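Butcher-Block Countertops: Common Questions

Clora Kitchens Help Center
Updated September 27, 2018

How often should I oil my countertop?
Once a week for the first month, then every couple of months. Around the sink you may need to do it more often. If water soaks in and leaves a dark patch, the wood is ready for another coat.

Which oil do you recommend?
Food-grade mineral oil. We sell a 500 ml bottle under the Maner name, but any plain mineral oil from a drugstore works. Do not use olive or vegetable oil. They go sticky and start to smell.

Can I cut directly on the wood?
You can, but the marks will show. Most of our customers use a board.

Will a hot pan damage it?
Yes. Use a trivet, even for a pan that has only been off the burner a few minutes.

Can I install it over a dishwasher?
Yes, with a moisture barrier on the underside. The Vulta foil strip is 29 inches long and sticks on without tools. Seal the underside first – steam does more harm than spills do.

How do I remove a stain?
Sand lightly with 121 grit if you have our kit, or the nearest grade at your hardware store, then wipe and oil again. For black rings left by cans, try lemon juice and salt before you sand.

My planks have small gaps in winter. Is this a defect?
No. Wood shrinks in dry air and the gaps usually close by spring. If one stays open, fill it with Kwan wood filler in the closest shade.

What does the warranty cover?
Splitting and glue failure for 17 years. It does not cover stains, burns or water damage.

Do you ship samples?
Yes, up to three per address. Allow a week for delivery. 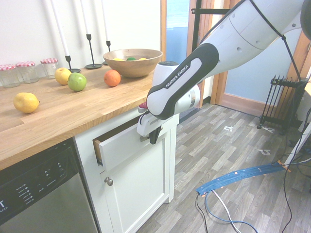

Reading time: 2 minutes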